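Lab Automation Boards > Software > Planning and Perception
Thread: Planner goes the long way round for a flask

torquewrench_ed
22 January 2018
Moving from Prerley's planner to Clitholm on our two-arm bench and I have complaints. The right arm handles the Erlenmeyer. The left arm is supposed to go to the pipette stand. Clitholm treats the flask as part of the gripper once it's held, fine, lovely, but it pads it with a sphere the size of a cantaloupe and then plans as if the rack were made of lava. Same move, same start pose: 23 waypoints in Prerley, 119 in Clitholm.

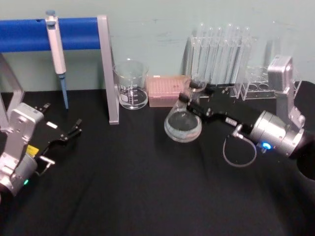

Right arm with the flask, left arm waiting its turn.

Is there a setting for the attached-object shape, or do I live like this now?

mossy_gantry
Set attached_shape to mesh in the scene file. The default is sphere, chosen by someone who never owned a rack. You'll need your own flask mesh. A cone with a cylinder on top is plenty.

torquewrench_ed
Mesh got it down to something a person could sit through. Thank you. Next complaint: perception. From the wrist camera, Billuvis fits the blue bar and the pipette fine, then reports the beaker and the tip box as one object. The beaker is glass, so it sees the box through it and calls it a day.

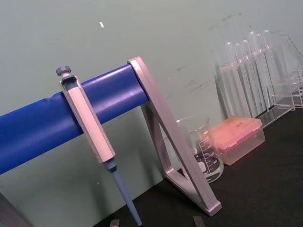
mossy_gantry
Stop asking a wrist camera to do segmentation on glass. Put the rack, box and beaker in as fixed models, register the bench once in the morning, and use the wrist view for the last bit of the approach only.

kelp_daemon
Disagree, and I've disagreed with mossy about this since October. Fixed models are great until a human moves the beaker two inches to make room for a sandwich. Then your planner is confidently wrong, with excellent waypoints. Run Cusi on both views and merge before you fit anything.

mossy_gantry
Cusi takes 2 seconds a merge. I could walk over and look at the beaker myself.

kelp_daemon
Then walk over. It's good for you.

torquewrench_ed
Tried both over lunch. Fixed models work and I don't trust them. Cusi splits the beaker from the box and then loses the test tubes, which I suppose is progress of a kind. What helped more was giving it the chest view as the second input, with the flask set down up front and the grippers out at the sides.

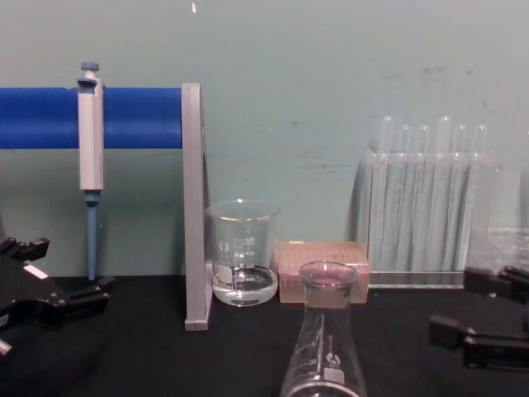
With that one as the base view I only let the wrist camera correct the stand and the pipette. The tubes are still a fixed model. Mossy can have that one.

kelp_daemon
Post the merge config. I want to see what you did with the depth threshold.

torquewrench_ed
Will do when I've taken the swearing out of the comments.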